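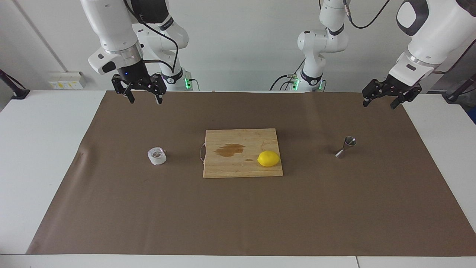

Figure 4. Both arms over the mat, grippers open, with cup, cutting board, lemon and jigger set out in a row.

4. First Run with the Kitchen Set

Read Section 3 before you start. This guide was rewritten for the Fenwood site by Dinesh Gautam after we worked through the Mollex quick-start card. The card says setup takes 12 minutes. Plan on the whole morning.

4.1 Laying out the table

1. Spread the paper mat over the work area and smooth it by hand. Mollex says small creases don't matter. We have had a cup catch on one, so press them down anyway.

2. Place the cutting board in the center of the mat, with the metal handle to the left.

3. Put the lemon on the right side of the board, lying on its side. The card calls this a "stable pose." It is a lemon. Check it again right before you press Start.

4. Set the plastic cup to the left of the board and the jigger to the right, wide end up. Leave the mat clear between them and the board.

Note: A stained board can be used. The brochure claims the vision software ignores marks and shadows. Run the object check in 4.2 and judge for yourself.

4.2 Waking the arms

1. Switch on both arms and wait for the green lights at the bases. Green means the arm has power and nothing more. It does not mean the arm is calibrated, whatever the card implies.

2. Raise both grippers clear of the objects and open them fully.

3. Follow each cable with your eyes from end to end. Move any cable that could drag across the mat.

4. Select Object Check. The screen should list four items. If it lists fewer, move the missing one a little and repeat.

CAUTION: Keep hands off the mat once Start is pressed. The soft-stop feature is sold as an extra and we would not trust fingers to it -- use the red stop button.

CAUTION: Shiny metal is the weak spot. If the jigger is missed twice, stop the run and dim the nearest lamp.

4.3 If the run halts

Error 27: gripper not fully open. Open it from the menu and restart.

Error 394: object lost. Go back to 4.1, step 3. It is usually the lemon.

Error 490: not in the Mollex list. Support told us to restart, and we are still waiting for a better answer. Write down the time and which arm was moving, then restart.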